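Section 9: Fitting the Lulinden door closer to an inside door

This is the part of the guide we get the most mail about, and it's also the part we enjoy the most, because a door that closes itself softly every single time is a real pleasure to live with! Set aside a quiet hour, read the section once from start to finish, and then go back to step 1 with the screwdriver in your hand.

The steps cover the standard closer (order number 837) on a wooden inside door that opens toward you. If your door opens away from you, the arm goes on the other face and you should work from Section 10. If you have the Povholm floor spring, you don't need either section.

Before you begin

Check that the door swings freely by hand. Open it halfway and let go. A door that drifts open or shut on its own is hanging out of plumb, and no closer will make up for that for long. Shim the hinges first (Section 4 has the method) and come back when the door stays where you leave it.

Check the latch too. Push the door shut slowly with one finger. The latch should slide over the strike plate and drop in with a small click. If you have to lean on it, rub a little pencil lead on the slope of the latch and try again. You'd be amazed how many "weak" closers turn out to be stiff latches.

You will need:
Cross-head screwdriver, medium
Drill with the 2 mm bit from the parts bag
Pencil and masking tape
A step stool that doesn't wobble
The paper template (folded inside the back cover)

CAUTION: The spring inside the closer body is under load even when the arm is off. Never remove the end caps.

CAUTION: Keep fingers away from the hinge side while testing. Have children and pets in another room until the closing speed has been set.

Marking and drilling

1. Close the door. Tape the template to the top corner on the hinge side, with the long printed line running along the top edge of the door and the arrow pointing to the hinges.

2. Look at the template from a step back. It's easy to get it on upside down, and the holes will look perfectly sensible right up to the moment the arm won't reach.

3. Press the pencil point through each of the four body marks on the door and both of the bracket marks on the frame.

4. Take down the template and keep it. It fits the Narna cover plate as well, if you add one later.

5. Drill at each mark to the depth of the tape flag on the bit. Hold the drill level and let it do the work. On a hollow door, stop as soon as you feel the bit break through the face, and use the spreading anchors in place of the plain screws.

NOTE: Painted and stained doors both chip more cleanly with a strip of masking tape over the pencil mark. Drill straight through the tape, then peel it off toward the hole.

Mounting the closer

6. Hold the body against the door with the two adjusting screws facing the hinges. Start all four screws by hand before you tighten any of them.

7. Tighten the screws corner to corner, a little at a time. Stop when the body no longer shifts under your palm.

8. Screw the bracket to the frame. The short lip goes down.

9. Fit the main arm onto the square post under the body and tighten its screw. The arm should stand straight out from the door at this point.

10. Swing the forearm over to the bracket and slip in the pin. You'll need to push against the spring for this, so plant your feet, keep your wrist straight and ease it across in one smooth movement. That snug feeling as the pin drops home is a good sign.

11. Snap the plastic cap over the pin.

Setting the speed

Now for the fun part! There are two screws on the end of the body. The one marked S sets the sweep, meaning most of the swing. The one marked L sets the latch, meaning the last hand's width before the door meets the frame.

12. Open the door wide and let go. Watch it all the way home without touching it.

13. If the sweep is too fast, turn S clockwise by an eighth of a turn. If it crawls, turn it back the other way. Test again after every change — small turns make a bigger difference than you'd expect.

14. When the sweep feels right, move on to L. The door should slow down gently and still have enough push left to click the latch. Counterclockwise gives it more push.

15. Open and close the door a few more times from different starting points, including just barely ajar. That last one is the hardest test, and a well-set closer passes it.

CAUTION: Do not back either screw out past the face of the body. Oil will escape and the closer can't be refilled at home.

Kha Tô, who built our test door and has set more of these than anyone on the team, likes to leave the latch speed a shade fast on day one. The oil loosens up with use, the seals settle, and a week later you make one last tiny turn. Try it!

If something isn't right

The door stops short of the frame: Turn L counterclockwise by an eighth. If that doesn't help, look for a thick rug or a swollen bottom edge that may be dragging.

The door slams: Turn L clockwise. If it still slams with the screw turned fully in, the body has lost its oil and should be replaced.

The arm creaks: Put a single drop of light oil on the pin. Wipe off the rest, or it will collect dust.

The door bounces back off the latch: The strike plate is set too shallow. See the Ngcobo strike plate sheet, part 464, for how to move it.

The door closes well in summer and slowly by December: Cold oil is thicker. In an unheated hall or porch, open S by an eighth for the season — and write yourself a note to put it back in spring.

Care

Wipe the arm with a dry cloth when you dust. Check the body screws once a year, and the bracket screws a little more often if the door gets heavy use. Skip spray cleaners, which can creep into the seals. The closer needs no other attention, and you'll soon forget it's up there.

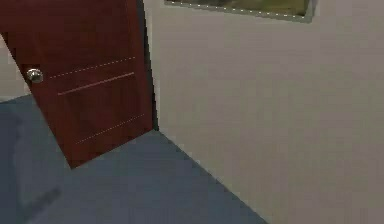

Dark reddish-brown door with round silver knob.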